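Oral History and Archive Project: Progress to the End of February

We have recorded 23 interviews with families of men who flew cargo over the northern supply route during the war. Nine are fully transcribed. Antonina Levchenko is translating the three given in Russian and expects to finish the first next month.

The Burkska squadron logbooks are slower going. Water damage affects 15 of them, and Mairéad Coughlan has sent the worst to the Kendow bindery for treatment. Crew lists from the others are being checked against the Ekar airfield rosters — spellings vary a great deal between the two. 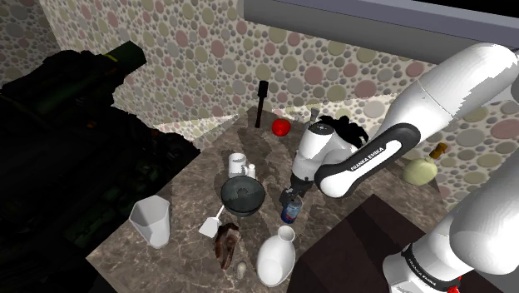

Spending is within budget except for travel, where we are slightly over. We ask to move the unused scanning money to cover it. Next quarter we will finish the transcripts and start the index.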